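# Lane Rental at the Veltport Pool

Dilani Nanayakkara has run the lap schedule at the Veltport pool since it reopened in May. I asked her first about lane width, the subject of most of the letters she gets.

"The lanes are narrower at the wall end by a hand," she said. "The anchor points were set for the old ropes. Moving one anchor means draining to the ledge."

The pool has five lanes. Swimmers circle counterclockwise, and the slow lane is nearest the steps. Nanayakkara sorts people by their time over 100 meters, which they write on a card at the desk. She doesn't check the cards.

"If the time is wrong, the lane corrects it within a few lengths. Somebody touches a foot."

Last year the desk logged 1,914 lap visits, most of them before 8 a.m. Remigiusz Zawadzka, who coaches the early group, would like a longer warm-up. His present set is 1,000 meters with short rests, and he considers it the minimum for adults who sit all day.

"Shoulders need time," he told me. "I would cut the sprints first. They don't agree."

I asked both of them about paddles. Zawadzka allows them for pull sets only. Nanayakkara bans them in shared lanes after 7 a.m., when the lanes are at their fullest.
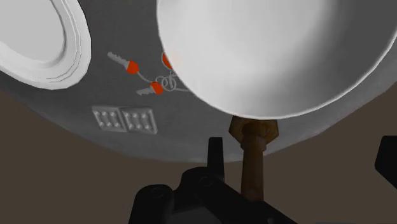 *Rendering: keys, a plate and a large white bowl on a round gray tabletop.*

On water temperature they agree. It is set for laps, and the Dolow club, which rents the far lane for its beginners, has asked for it to be warmer. Nanayakkara has told the club that its request will be looked at when the heater contract comes up.

"Until then they can keep moving," she said.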